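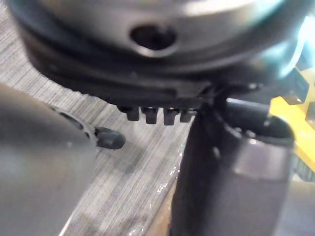
Posted in: Workshop & Automation > Teleop and teaching

Teaching a two armed robot to pick off a shelf, keep losing the grip when I copy my own hand

Hi all. Two arms, five fingered hands, I drive it from a headset and gloves and record each go so it can learn from them. Job is simple on paper. Take the part from the bin, put it in a tray on the yellow shelf, next one. 586 recordings so far and the trained one still goes in at a daft angle and stops short of the tray. 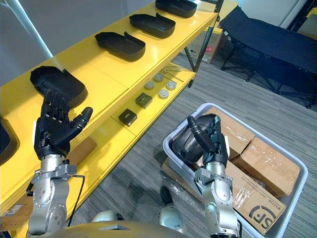
Right hand with the black dome part over the bin, left hand waiting by the trays

Couple of things. Do I keep the left hand parked near the tray the whole time or bring it in only when needed? And do I bin the recordings where I fumbled? Theres quite a few. Kit is a Viklund glove set if that matters, software is Gredlow, latest one.

tidewrack

Leif Eide

Park it, but park it in the SAME place. If your left hand drifts about while your thinking, the robot learns the drifting. We had this at Stevport all through November, arm kept wandering off to the side for no reason, turned out it was me scratching my nose.

Fumbles. Keep the ones where you dropped it and picked it up again properly. Chuck the ones where you gave up. I'd say redo 28 or so clean ones, slow, and train on those first before you add the rest.

Also look at the wrist view, not just the head view. From the head everything looks lined up. Here's what mine sees over a shelf bay:
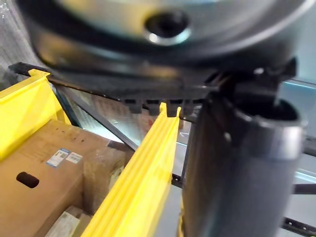 Wrist view, boxes between the yellow rails

If the rail is hiding the thing you want, come in from the other side. The robot can't learn from what its camera never saw. You can see fine in your head because you walked past the shelf that morning, it didnt.

Sturnow_bench

Gloves are rubbish, get a leader arm.

marrowfat

Bit harsh above, gloves are ok for this. Agree with Leif on the parking though.

One more, check your light. Bright light behind the work and the yellow washes right out, then you train in the afternoon, run it at 7pm and it acts like its never seen a shelf before. Like so:
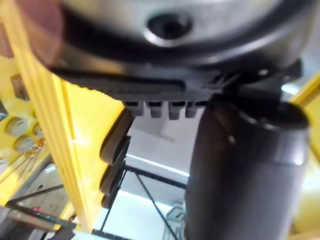
Light coming in behind the black frame, yellow beams gone pale

Either blinds down or record at different times of day on purpose. I did 12 per session, morning and evening, moved the bin a bit between each. Much better than one long slog where your arms get tired and every grab goes sloppy by the end.

And stop for a second before you close the hand. Full stop, then grip. Reads much cleaner in the recording.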